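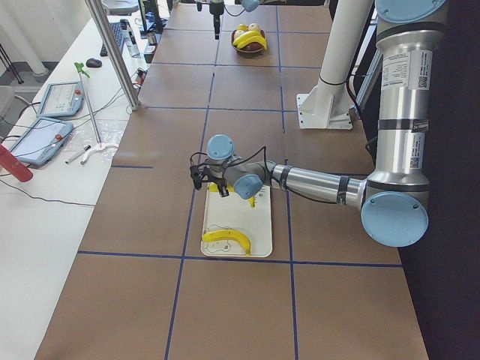 Fruit station, main table, with the bowl at the far end.

Relell Fresh Trays: progress report for January
Submitted Feb 7, 2003

The grant was $3000, and $2911 of it is spent. The remainder is committed to paper and tape. I was asked to say whether the station is ready for the Warraich kitchen. My view is that it isn't yet, whatever the mood was at our last meeting.

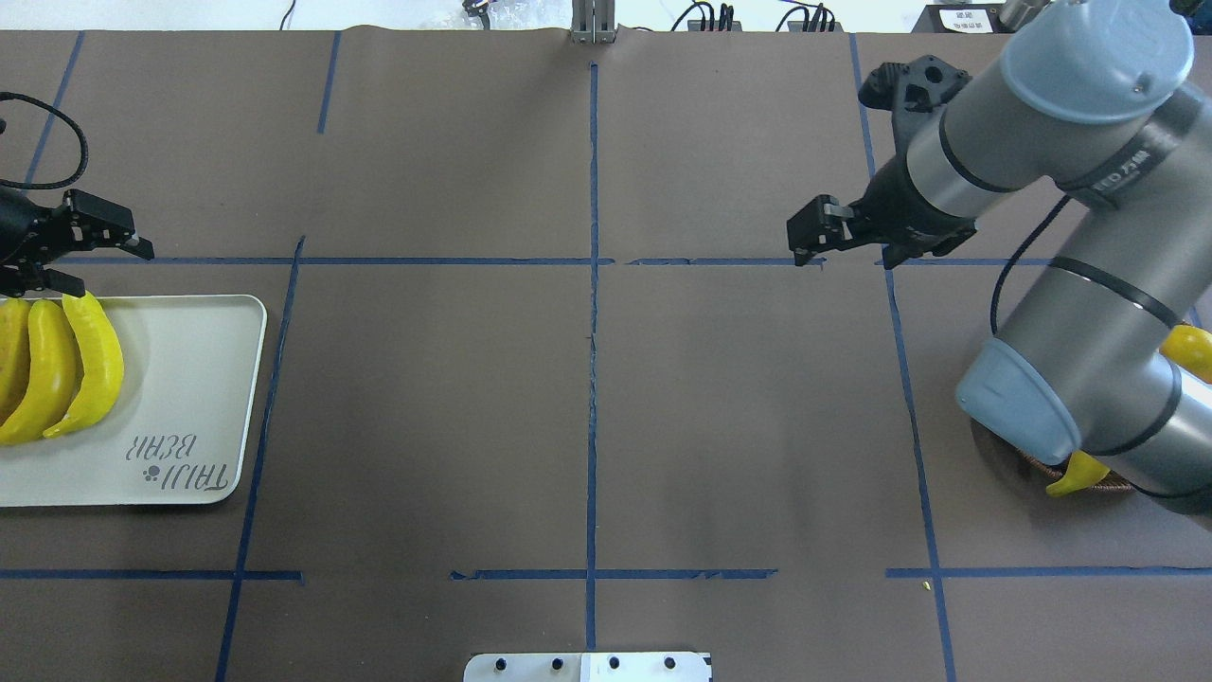 Tray layout is where most of the month went. The Erkari guideline says every tray should be set out the same way, and it is vague on what that means for fruit that comes in different lengths and bends. Three bananas side by side, curving the long way, is one arrangement we have used on the cream-white tray with TAIJI BEAR printed in the corner. It looks tidy. I am not convinced it would survive a trolley ride down the Warraich corridor, and we haven't tested that. Laiba Bangash thinks a raised rim will do the job. I would like to see 300 trays go down that corridor before we write it into anything.

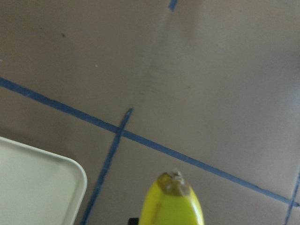 Do we need the taped grid at all?
For now it stays. Squares give new people a place to put a tray down, and the tape costs very little. The claim in our application that a grid would speed up packing has no evidence behind it so far, and I'd ask that it be left out of the public summary.
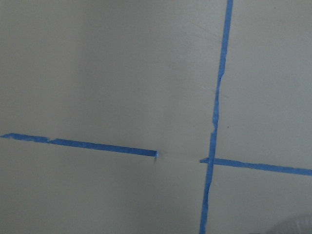

By Shazia Kakakhel, Dirkedeck site

I looked after the table surface in January. Tape that has torn or narrowed along its length should be replaced before anyone judges tray position by it. My preference is a straight cut at every crossing. The supplier's wider roll was offered as a fix, and I have my doubts, as the colour and the width were never what bothered me. I've asked for nine rolls of the present kind and will report on wear next month.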